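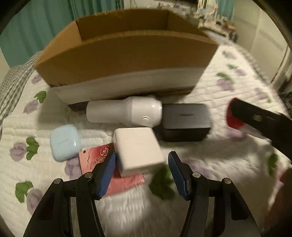

Quem acompanha o blog desde o começo sabe que eu prometi escrever sobre o clube todo mês e que falhei em janeiro, e também no mês seguinte (desculpem!). A verdade é que o projeto do Gomen tomou conta da minha vida. Gomen é o nome que a turma deu ao nosso sistema de arrumação, depois de uma votação longuíssima em que Murkport perdeu por um voto, e eu ainda acho que Murkport era melhor, mas enfim.

A ideia é simples de contar e trabalhosa de fazer: ensinar uma garra de dois dedos a pegar coisas miúdas de casa e guardar numa caixa de papelão. Caixinhas, cartões, estojo de fone de ouvido, essas coisas que todo mundo tem espalhadas por aí. Cada aluno leva a garra de mão para casa por uma semana e grava as demonstrações onde der, na mesa da cozinha, no chão da sala, em cima da colcha da cama. A meta do semestre são 3.000 demonstrações e até quinta-feira tínhamos 197 aprovadas. Eu sei, eu sei, falta muito! Mas as primeiras 100 foram um sofrimento e as outras vieram bem mais depressa, então sigo otimista.

O Povilas Jaunzems, que cuida da parte de treinamento, pediu que a gente variasse mais os tecidos embaixo dos objetos. Colcha estampada é ótima para isso, e cartão fino em cima de tecido fofo é o pior caso possível: a ponta de borracha empurra, o cartão afunda, e lá vamos nós de novo. Passei uma noite inteira nisso e fui dormir às duas da manhã, feliz da vida.

Ainda precisamos decidir se inscrevemos o Gomen na mostra de fim de ano. Eu quero muito, metade da turma acha cedo, e a inscrição custa 200 reais que teriam de sair da rifa. Se alguém aí já participou com projeto de manipulação, me escreva contando como foi a bancada e quanto tempo dão para montar tudo. E quem tiver caixas pequenas sobrando em casa, guarde para mim, que eu passo buscar no sábado!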